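4.3 Keeping the gripper alive

By December our project had become less about folding laundry and more about screws. The Wainwright is a hand-held two-finger gripper with a camera on it, built at Iltthorpe from the Vovholm drawings, and it arrived on our bench with a manual that stopped at page 4. The rest we wrote ourselves, mostly after things had gone wrong.

The fingers were the first worry. Bare plastic slides off cotton, so each tip carries a textured blue pad, glued on and left overnight. We changed the pads every 300 grasps. The manual was silent on this, and our first pair lasted 221 before one stayed behind in a duvet cover.

The pivots came next. If they are too tight, the fingers close like a rusty gate. If they are too loose, the pads meet at an angle and pinch nothing – we lost most of an afternoon blaming the software for this. We settled on a quarter turn back from tight, checked before every session and again after some 30 minutes of use.

Last was the camera. It has to see both pads and the cloth between them, and it drifts if anybody puts the tool down on its nose. We all put the tool down on its nose. A strip of tape across the mount at Vitside now shows whether it has moved.

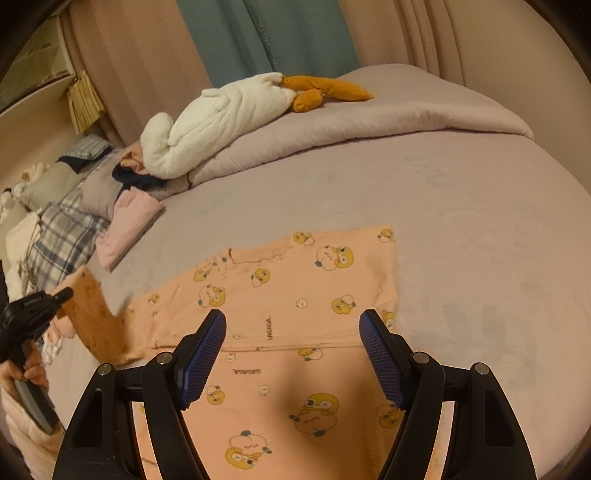
Figure 6. Both blue pads in view over a peach pyjama garment, with a sleeve raised at the left.

Checks before each session, in the order we now do them:
Wipe the pads with a damp cloth and let them dry.
Open and close the fingers ten times, listening for clicks.
Look at the tape.
Clean the lens, preferably not with the garment.

The spare pads are in the tin marked Biscuits.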